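Moving My Blanket Habit Into October

So I finally gave in and turned the heat on last night. I'd been holding out since the start of October, mostly out of stubbornness, and then I woke up at 5 a.m. with a nose like an ice cube and that was that. Irén (my downstairs neighbor, who has had hers on for weeks) laughed at me in the stairwell.

The trouble with my apartment is the bedroom. It faces north, the windows are old, and there's a gap under the door you could slide a magazine through. Last winter the gas bill hit $95 one month and I swore I'd do things differently this year. I read a bunch of forum threads, asked Botond at work what he does, and made a list on the back of an envelope. Some of it is working already!

First up was the window. I bought a roll of foam tape, 34 feet of it, and went around every sash I could reach. It took me a whole evening and one very sticky thumb, but the curtains have stopped moving on windy nights. I should have done that years ago.

Then the bed. I used to own one giant comforter and I was either roasting or freezing under it, no in between. Now I do layers: cotton sheet, thin quilt, and something fuzzy on top that I can kick off at 2 a.m. without waking up all the way. Lavender fleece is my weakness, I'll admit it. Wash it cold, skip the fabric softener (Etelka swears it mats the fluff down) and hang it over a door to dry if you have the room.

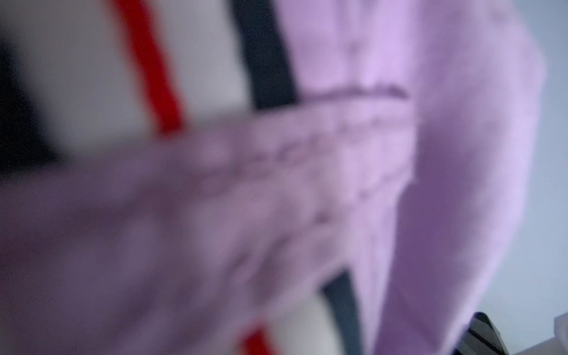 What I'm still figuring out

The floor! It's bare boards and it's miserable first thing in the morning. I keep looking at rugs and the one I love is $400, so for now I'm wearing two pairs of socks and complaining. Bence says to check the secondhand place by the bus station, and I might go over there once my cold clears up.

Also the door gap. I tried a rolled towel and I trip on it every single time I get up for water. If any of you have one of those draft stoppers that stays attached to the door, tell me which kind you got and whether it drags on carpet, because the hallway side has carpet and I don't want to buy the wrong one.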